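A Morning at the Wurkero Pitch Day

I'd been promising myself a trip to the Wurkero open day for a good two years, having watched far more people pitch to investors on television than is probably healthy, and this April I finally packed a flask and went. It was well worth the early train!

There were 12 small firms pitching, each given five minutes and not a second more (a very loud bell saw to that). My favourite was Pleline, who make folding drying racks for narrow flats and wanted money for a second workshop. The panel were kind but firm about the price, and the founders went off for a little huddle by the tea urn before coming back with a lower figure, which I thought was rather brave of them.
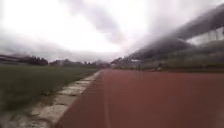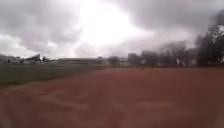 Two views of the sports ground, Wurkero open day, April

After lunch (a very decent cheese and onion pie) I sat in on the Somboon talk, all about selling sauces at markets before going anywhere near a supermarket. There were around 42 of us squeezed in, and the questions ran on so long that I nearly missed Jevitz, the last pitch of the day. They repair old sewing machines and didn't get an offer, though two of the panel stayed behind to chat with them and I do hope something comes of it.

Entry was free, but do book the talks in advance, and bring a cushion if you have one. The chairs are hard. I caught the ten past five home with a jar of Somboon's chilli sauce in my bag.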